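Cutlery tray

A cutlery tray (also utensil tray, flatware tray or, in older trade lists, knife box insert) is a shallow open container used to hold eating utensils in order, either inside a drawer or on a table or counter. Most are divided into compartments, one for each kind of utensil, though undivided trays are common in canteens and for picnic use. The term covers both household inserts and the larger trays used in catering.

Terminology

In British usage "cutlery" takes in knives, forks and spoons together. The trade has sometimes kept a narrower sense, in which cutlery means bladed articles only and forks and spoons are called flatware. A tray sold as a "flatware tray" may therefore be identical to one sold as a cutlery tray. "Utensil tray" is the wider term and may also mean a tray for ladles, spatulas and other cooking tools, which are longer and need a deeper compartment.

A "caddy" differs from a tray in that the utensils stand upright in it. A "canteen" is a fitted case, usually lined, in which a full set is stored and sold.

History

Boxes for knives were kept in dining rooms long before trays were fitted in kitchen drawers. The early household tray was a wooden box with a raised central partition, pierced to make a handle, and was carried from the pantry to the table. As fitted kitchens became usual in the twentieth century the handle was dropped and the tray took the form of a drawer insert, its outer size set by the drawer.

Moulded plastic trays replaced wood and wire in most cheaper kitchens. Among makers of such trays, Clatemar supplied inserts to builders of fitted kitchens, while Frimpong made an undivided catering tray with a drainage grid at one end. The Rernen pattern, drawn by Ebbe Söderlund, had one wall shared between two compartments of unequal length, so that teaspoons could be placed across the short end. Later trays with this layout are sometimes called "Rernen trays" whoever made them.

Construction

Materials in general use are plastic, wood, bamboo, wire mesh and pressed steel. Plastic trays are light and easily washed, but may warp if put in a dishwasher at a high temperature. Wooden trays are heavier and slide about less. They should not be left standing in water, as the joints open and the base may lift. Wire trays let crumbs fall through to the drawer below – this is given in catalogues as an advantage, although the drawer then has to be cleaned instead.

The floor of a compartment may be flat, ribbed or curved. A curved floor makes it easier to pick up a single item, because the fingers can follow the slope under the handle. Ribs keep utensils clear of any water left in the tray. In some patterns one end is slotted or grated for the same purpose.

Dimensions

The length of a compartment is governed by the longest utensil to be kept in it. A compartment with an inside length of 26 cm takes most table knives and serving spoons. Inside depth in domestic trays is often 58 mm, which allows the drawer above to close without catching. Where a drawer is wider than the tray, the gap is filled with a packing strip or used for items such as skewers and tin openers. Expanding trays have one or two sliding side sections and are made to avoid the gap. The Dumum expanding tray opens by 200 mm in all, with a stop at each side.

Arrangement of utensils

The usual order in a British household drawer, from left to right, is forks, knives and spoons, with teaspoons in a short compartment across the front. The order is a matter of habit and varies from one house to another. Two rules are widely followed in catering:

Utensils of one kind face the same way. Forks are laid with the tines together at one end and spoons with the bowls together at one end.

Handles point towards the person who will pick them up, so that the part that goes in the mouth is not touched.

Nesting saves a good deal of space. Forks of one pattern stack closely when laid one on another, and light plastic forks can be handled as a bundle. Spoons nest in the same way if the bowls all face upward or all face downward. Knives do not nest and are laid on their sides or on edge. 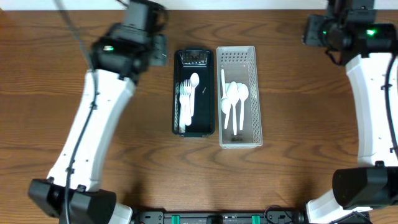
Mixed patterns take up more room than a single set, as the necks of the forks are bent at different angles and the stack rises unevenly. In a shared kitchen the pieces are therefore often sorted by pattern first and by kind afterwards. Where only a few of one kind are kept, they may share a compartment with another kind – a serving spoon beside the forks, for instance – with little loss of order.

Sorting is done most quickly with the loose pieces spread on a flat surface and the tray set lengthwise in front of the sorter. Large items are put in first. Teaspoons and small forks are left until last, as they slip beneath longer pieces and are then hard to see. Where two trays are in use they are placed side by side, one for each set or one for sorted and one for unsorted pieces.

Disposable utensils

Plastic, wooden and bamboo utensils meant for a single use are supplied loose, in sleeves, or in wrapped sets with a napkin. Loose stock is commonly put out in undivided trays. The handles of such utensils are thin and may snap if a heavy tray is stood on top of them. They should be kept apart from metal cutlery, partly for this reason and partly so that they are not thrown away together by mistake.

Care and cleaning

Trays collect crumbs, dust and small stray objects such as bag ties and scraps of foil. The tray should be emptied completely, tipped out, washed in warm soapy water and dried before the cutlery is put back. Corners are cleaned with a small brush. A liner of cork, felt or thin rubber reduces noise and stops the pieces sliding, but a felt liner holds damp and is unsuitable for utensils taken straight from the draining rack. Liners are cut 6 mm short of the inside length to allow them to be lifted out.

See also

Canteen of cutlery
Drawer insert
Knife block
Plate rack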